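Search this manual
Enter keyword or section number
Print this section
E-mail this section

Section 4: Siting, Assembling and Levelling the Bullon Work Table

4.1 Scope

This section covers the siting, assembly, levelling and first finishing of the Bullon work table with timber top. It applies to tables supplied by Skedent for classrooms, libraries, community workshops and offices. Tables fitted with the Jamex castor set are to be assembled in accordance with this section up to step 8, after which the installer should proceed to Section 5.

The table is to be assembled by two adults. Do not attempt to turn the assembled table over alone.

4.2 Before commencing

Check the contents of the carton against the packing slip. Report missing or damaged parts to the supplier before assembly begins. Parts that have been fitted cannot be exchanged under the short-supply provisions of the warranty.

The following are required and are not supplied:

- a spirit level, 300 mm or longer
- a Phillips head screwdriver
- a clean blanket or offcut of carpet
- a soft, lint-free cloth

Note: Leave the timber top flat in the room of use overnight before assembly. Timber moves with changes in humidity, and a top brought in from a cold ute or an unheated shed may not align with the fixing holes.

4.3 Choosing a position

The table should stand on a firm, dry floor. Keep the top out of direct sun where practicable, as prolonged exposure will alter the colour of the finish unevenly, particularly where mats or equipment are left in place. Do not position the table directly over a floor vent or hard against a heater.

Allow sufficient clearance for chairs to be drawn out without obstructing a doorway or exit path. In public buildings, the requirements of the building manager take precedence over the recommendations in this manual.

4.4 Assembly

1. Spread the blanket on the floor and lay the top on it, face down.
2. Place one leg at each corner with the adjustable foot pointing upward.
3. Start all bolts by hand. Do not tighten any bolt at this stage.
4. Fit the long rails between the legs, with the slotted edge facing inward.
5. Fit the short rails in the same manner.
6. Check that the legs are square to the top, then tighten the bolts with the key supplied, working diagonally from corner to corner.
7. Fit the cable tray, if ordered, using the short screws only.

CAUTION: The long screws supplied for the rails will penetrate the working surface if used for the cable tray. Damage of this kind is not covered by warranty.

8. With one person at each end, turn the table onto its side and then onto its feet. Lift the table clear of the floor when moving it. Dragging will bend the threaded feet.

4.5 Levelling

9. Place the spirit level along the length of the top, near the centre.
10. Turn the adjustable foot at the lower end anti-clockwise until the bubble is centred.
11. Repeat the procedure across the width of the top.
12. Press down on each corner in turn. If the table rocks, lower the foot at the corner that lifts, then check both directions again.
13. Tighten the lock nuts.

Repeat the level check after one week of use and whenever the table is moved. On carpet, further settling should be expected and a second adjustment may be necessary.

4.6 First application of finish

The top leaves the factory with a base coat only. One application of Grīnberga hard wax oil is required before the table is put into service. Open the windows and keep the room ventilated until the surface has cured.
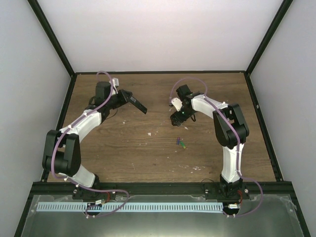

Can the table be used before the oil has fully cured?

Light use is acceptable once the surface is dry to the touch. Hot cups, damp cloths and adhesive tape should be kept off the top until the curing period printed on the tin has passed.

To apply the oil, stir the contents of the tin thoroughly and work a small quantity into the surface with the cloth, following the direction of the grain. Remove all surplus before it becomes tacky. Treat the end grain and the underside of the overhang in the same way, as untreated edges take up moisture and may cause the top to cup.

WARNING: Cloths used with oil finishes may ignite without any external source of heat. Lay used cloths flat outdoors to dry, or soak them in water and place them in a sealed metal container. Never leave them bunched in a rubbish bin.

4.7 Routine care

Wipe the top with a barely damp cloth and dry it immediately. Do not use bleach, cream cleansers or scouring pads. Marks from pens and crayons may be treated with a neutral soap solution, first tested on the underside.

Where the finish has become dull or rough, sand lightly along the grain, remove all dust and apply a thin coat of oil to the full top. Spot repairs made to a small area will generally remain visible.

Bolts should be checked for tightness at the start of each school term or, in other premises, every October. For replacement feet and lock nuts, see Section 9, Spare Parts.

2 comments
Share this page (4)
Print this section
E-mail this section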